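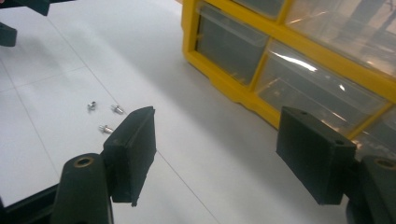
Green printed fingers over the bench, three screws to the left of the pad and the yellow organizer behind.

Wimeck hand-held gripper: review after a month of use

Posted 09/02/2026 by Celeste Correia

We bought two of the Wimeck hand-held grippers in January for recording small-parts work, mostly picking up screws and sorting them into drawers. I have now used one for 30 days and written the bench rules that go with it. This review covers both, as most of what I like and dislike about the tool came up while I was writing the rules.

The fingers are printed plastic with brass threaded inserts. I was glad to see the inserts. We change pads often, and screws driven straight into printed plastic strip after a few changes. So far none of ours has come loose. The sheet that comes in the box says to tighten by hand and stop, and I would follow that. Pak-hei Su used a powered driver on the second unit and we had to order a new arm.

The pads are blocky, with a flat top and a slightly rough, matte surface. The lower edge of one of mine looks a bit ragged. I asked Wimeck about it and was told it is a print finish matter and I could trim it. I have left it alone, but if you handle anything with a polished face you should check the pads first and reject any with a burr on the gripping side. That is now rule one on our sheet.

Small screws are hard work. A screw standing on its head or on its tip can be approached from any side. One lying down has to be taken across the shank, and that means turning your wrist before you come down, not once you are there. New people tend to push the screw along the table. Our rule is that if the first close misses, you open fully, lift clear and start again. It makes for slower sessions but the recordings are far easier to use.

We worked on a plain white table top and I would recommend one. Bright metal shows up well enough on it. If yours has seams, keep the parts off them. Tips catch in the joint and the pads don't sit level.

Now the paperwork. The manual is 23 pages, and only two of them deal with safe use. It says nothing on pinch points, cleaning, or how often to check the fingers. Masaru Mizuno, who looks after equipment here, would not sign it off until we had filled the gaps. What we ended up with is short:

Check both pads and all fixings before each session.
Keep the free hand out of the gap while the fingers are moving.
Only the parts in use on the table. Everything else goes back in the drawers.
Storage stays in the same place for the whole session, marked with tape.
Wipe the pads at the end.
Write down any change of pad, with the date.
Stop after 30 minutes and swap over.

The last one is there on account of the weight. It feels fine in the shop and less fine after half an hour. Nuanchan Kamolrat has smaller hands than I do and finds the trigger a stretch, so she swaps sooner. There is no smaller handle on offer.

We logged 178 sessions between the two units. The rule people forgot most was writing down pad changes. If Wimeck put a number on each pad it would help a lot, as you could then read it off in the recording.

I have also tried the Selix, which costs more. It has a better handle and a proper maintenance chart, but the pads are glued on and you have to replace the whole finger. For our kind of work I prefer the Wimeck.

Good: brass inserts, pads easy to change, simple to clean.
Bad: thin manual, one handle size, no marking on the pads, edges need checking on arrival.

7 out of 10. I would buy it again, but set aside a day to write your own rules before anyone picks it up.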